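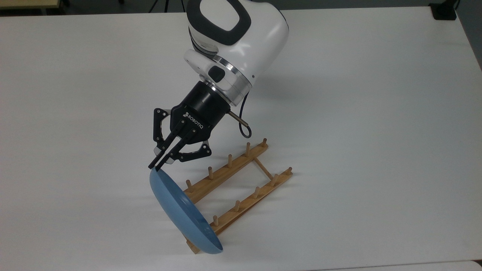

Blue plate, wooden rack, Robotiq fingers on the rim. Plate work on the white table.

Data notes from the arm bench

Quick one this month, we are behind on everything and the relabeling is still going. Here's where the plate set stands, what changed in the rules, and what we need from you before the next block of recording starts.

Where we are

322 plate-to-rack demos recorded since the start of March. Of those, 112 got thrown out or parked. Yes that's a lot. Most of the parked ones come from the first week, when two of us were ending the episode at different points – one at release, one after the arm had backed off – and the policy learned to hover. It would put the plate down, open, and then just sit there over the rack. Took us an embarrassing number of evenings to trace that to the labels.

So the parked ones can probably be saved. Vidar Tveit is going through them by hand and trimming the ends to match. If you recorded in week one and remember anything odd about your episodes, tell him now, not after he's finished.

New end rule

Episode ends when the fingers are open, clear of the plate, and the arm is back up at the start height. All three. Press stop then. Don't press stop early to save time, and please don't wait around either, we got one with a long stretch of nothing at the end where somebody obviously took a phone call.

If the plate falls over after you let go: keep recording, back off as normal, mark it FAIL. Do not go back in and fix it in the same episode. Recoveries are their own set (more on that further down).

Grasping

Rim only. Pinch at the top edge, plate near vertical, lower rim goes down to the rack first. We had a few people grabbing lower on the face because it feels safer on the controller, and it is safer, until you get close to the pegs and the fingers have no room. Pinch high and you can see what you're doing, and so can the wrist view.

Approach speed: slower than you think for the last bit. The fast demos look great on playback and train badly. Vidar has a plot. Ask him and he will show you the plot.

Also – vary the slot. Everyone likes the near end of the rack. Operators always drift to whatever is easiest to reach and we end up with a model that believes racks only have one end. From the next block the slot comes up on screen before each episode, and that's the one you do, even if it's awkward. If you really can't reach it, skip with the skip key so it gets logged. Don't quietly do a different one.

Same for rack angle. Turn it a bit between episodes. Not every episode, say every few, and don't line it up with the table edge when you put it back. People are tidy and it hurts us.

Resets

The reset is part of the job and it's where most of the time goes. Roughly 40 seconds per reset right now, a good bit longer than the demo itself. Things that help:

Plate goes back by hand, not with the arm.
Check the cable at the wrist is hanging free before you start. It catches every so often and then the arm is fighting it, and the force readings for that episode are junk.
Hands out of view before you press record. Hands in the first second of a clip = automatic reject now, the checker script flags it.
If you bump the table, redo the camera check. Takes a minute. Do it.

Software

Munska is updated on the bench machine. The big change is that the episode now writes to disk as you go and doesn't wait for the stop press, so a crash in the middle no longer eats the whole thing. You still have to mark crashed ones by hand, it can't tell a crash from a short demo.

The review tool, Lisen, is slower than it was. We know. Something to do with the thumbnails. If it hangs, close the other tabs and give it a moment before you reload, reloading loses your tags. Fix is comming, no date.

Text labels: please stop being creative. "put the plate in the rack" plus up to one variation from the list. Somebody wrote "gently house the dish" and I laughed but it had to go. We do want different wordings, they get added in a seperate pass later, so the operator label can stay boring.

First training results

Small run over the weekend on the clean episodes only. Gets the plate to the rack nearly always. Getting it into the slot is another story, it arrives a touch rotated and rides up on a peg. Best guess is not enough demos with a small correction right before contact. People who are good at this go in straight, first try, so the model never sees what to do when it's off by a bit.

So we want imperfect approaches. Come in slightly wrong on purpose, stop, correct, place. That's the recovery set. 8 people have done at least one session on plates and I'd like each of you to do a short block of these. Keep the error small – a little twist or a little offset, nothing dramatic. Tag them RECOVERY at the start, not at the end, the tag changes how the first part of the clip gets weighted.

Bhattacharjee split

For those asking: the Bhattacharjee split stays frozen. It's the held-out set, nobody trains on it, nobody looks through it for fun, nobody "just checks" whether their slot is in there. If you opened it by accident let us know and we'll sort it, no drama.

Altus

The Altus runs (same task, second arm) are on hold until the plate set on this one is done. Mixing the two too early muddied things last time. Data from there is still good and will get used.

To do

Recovery block, everyone.
Week one people, message Vidar about odd episodes.
Read the new end rule again. Really.
Session sign-up sheet is open, Tuesday afternoon is still empty, morning slots went fast.

Next up after plates is bowls. Rack for that isn't sorted yet, suggestions welcome, send them to the list.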